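Session 6: Reading a Racecourse Before You Read the Form
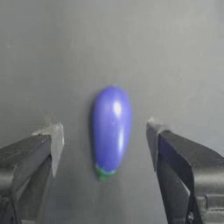
Miyuki Kawaguchi wrote in after last session to ask why I keep going on about the track when the horses are the ones doing the running, and couldn't we get to the form guide already. Fair enough, Miyuki! We'll get there in session 7, I promise. But I've sat through too many afternoons with people who could recite a horse's last four finishes and had no idea whether those races were run left-handed or right-handed, uphill or flat as a plate, and they lost their lunch money every time. So we're doing the course first.

You'll want the blank course diagrams from the back of your packet, and a pencil (a pen will make you sad, trust me). I've used our usual made-to-measure tracks for teaching, Lomura, Turunen and Varholm, so you won't be tempted to look up the answers.

1. Which way around?

Some courses run left-handed, meaning the horses go counterclockwise with the inside rail on their left. Others run right-handed. In the United States it's pretty much all left-handed, so if you grew up with American racing this may never have crossed your mind. In Britain, Ireland, France, Japan and Australia you get both, and a horse can have a real preference.

Why would a horse care? Well, a galloping horse leads with one front leg, and around a bend it's much more comfortable leading with the inside one. Most horses switch leads going into a turn and switch back when they straighten up. Some are stiff on one side, or just never got the knack, and you'll see them drift wide on every bend. A horse that hangs left (leans toward its left) has a rail to lean on at a left-handed track. Put the same horse on a right-handed course and it may wander right out into the middle and give away several lengths before the straight.

Lomura is left-handed. Turunen and Varholm are right-handed. Write that at the top of each diagram now, in big letters, and draw an arrow. Yoga Sembiring drew his arrow the wrong way last term and did the whole worksheet backward, beautifully, I might add.

2. Distances

We measure in furlongs. A furlong is an eighth of a mile, or 220 yards, and I'd like you to have that in your bones by the end of the course. Sprints are five and six furlongs, then you've got your milers at eight, middle distance at ten to twelve, and stayers beyond that. The edges are fuzzy and people argue about where seven furlongs belongs. I call it a sprint for people who can't sprint, but don't write that down.

A distance on paper tells you only so much. Six furlongs at a flat track with a tight bend and six furlongs dead straight up a hill are two very different jobs, and the second one often suits a horse that's been winning over seven. Keep this in mind when you see a horse "dropping back in trip," because it might be doing nothing of the sort in terms of effort.

3. Ups and downs

This is my favorite part – I could do three weeks on hills alone.

Lomura is flat. There's nothing to say about it, you go around and you come home. Front-runners love it, as a rule, and if the pace is slow early you can forget about anything coming from the back.

Turunen climbs steadily from the start of the back stretch, levels off for a bit, then drops into the home turn. The drop is where the trouble starts. Horses with big, rolling strides get unbalanced going downhill, especially while they're turning, and the jockey has to sit still and keep hold of their head when every nerve is telling them to go. Smaller, neater, handier types float down it. Then the last furlong rises again, just enough to find out anybody who used too much gas on the way down.

Varholm has a long straight with a dip in it and a stiff finish. Watch a replay of a race on a track like that with the sound off and you'll see the same thing over and over. The leader goes clear running into the dip, looks home and dry, hits the rising ground and starts paddling. Something that was sixth at the furlong pole goes by.

Exercise: on your Turunen diagram, shade the uphill sections lightly and the downhill sections darkly. Then mark with an X the spot where you'd want your jockey to make a move if you were riding a strong stayer. Then mark with an O where you'd go if your horse had one short burst of speed and nothing else. They shouldn't be in the same place, and if they are, come see me.

4. The bends and the run-in

A tight turn costs ground to anyone who's out wide. Here's the sum, and it's easier than it looks. If you travel one extra yard out from the rail all the way around a half circle, you cover a little over three extra yards (it's pi, hello again, pi). So a horse racing four yards off the rail through a half-circle turn has run more than twelve yards farther than the one hugging the paint. Call a horse length eight or nine feet and you can see that's four lengths or better, gone, and it won't show up anywhere in the finishing order.

Aisyah Govindasamy asked a good one about this last year – doesn't the size of the circle matter? It doesn't, for the extra distance! A big half circle and a small one both add the same amount for each yard you're out. What changes is how hard it is to hold your speed, and a sharp bend slows everybody down, with the big long-striding horses getting the worst of it.

The run-in is what we call the stretch from the final turn to the winning post. On a short one you need to be handy (close to the pace) turning for home. On a long one there's time to be patient, time to get stuck behind a wall of horses, switch out and still get up.

5. The draw

The draw is your starting stall number, and it matters most over short distances with big fields. If the stalls are right before a bend, a wide draw means either burning energy to get across or settling for that long trip around the outside. On a straight course there isn't any bend, so you might think it makes no difference. Often it does, though, because the ground can be faster on one side than the other, and the field may split into two groups. I've seen whole groups of good horses beaten out of sight just for being on the slow side.

Please don't get carried away with draw statistics. A table covering 41 races sounds like a lot until you split it by distance, and by field size, and by ground, and you're down to four or five races in each box. Andri Pfister once built a complete betting plan out of a box with three races in it. We still talk about it.

6. Going, briefly

Going is the state of the ground. On turf it runs from firm, through good, to soft and heavy (there are in-between ones too, good to firm, good to soft, and so on). We'll give it a proper session later, but for today just remember that soft ground turns every hill into a bigger hill. A mile at Varholm on heavy is a slog. A mile at Lomura on the same ground is tiring but doable for a horse with average stamina.

Also, the going is read before racing and the weather doesn't stop for anybody's convenience. Check the times of the first couple of races against the usual time for the course. If they're several seconds slow and the pace looked honest, the ground is probably softer than the official word.

7. A worked example

Let's take a horse called Mirkimden, four years old, big, long stride, likes to race up front. Three runs:

Lomura, eight furlongs, good ground: won by two lengths, led all the way.
Turunen, eight furlongs, good ground: ninth of 17, led to the home turn, weakened.
Lomura, ten furlongs, good to soft: second, beaten a neck, led until the last strides.

The lazy reading is that Mirkimden is inconsistent. Look at it with your diagrams in front of you. Two good runs at a flat, left-handed track, including one over farther, on slower ground, so it's hard to say stamina was the problem. One bad run on a right-handed track with a downhill turn. Was it the direction? Was it the hill? We can't tell from this, and I want you to get comfortable saying so. What we can say is that I wouldn't be putting a line through this horse back at Lomura over eight or ten furlongs.

Slamet Sutanto made the point in class that a field of 17 may also have meant a faster early pace at Turunen, with other horses pestering the leader. Very good point, and it goes on the list of maybes. You'd want the replay to settle it.

For next time

Finish all three diagrams, with direction, hills, turns and run-in marked.

Pick any real course you like, anywhere in the world, and write 600 words on what sort of horse it suits. Tell me the direction, the shape, where the climbs are, and which distance you think is the hardest test there. Use the course's own map if it has one. Watch at least two replays before you start writing, preferably one race with a small field and one with a big one.

And bring the form guide with you. Yes, Miyuki, finally! We'll start with what all those little letters and numbers next to a horse's name mean, and then go back to Mirkimden and see if you've changed your mind.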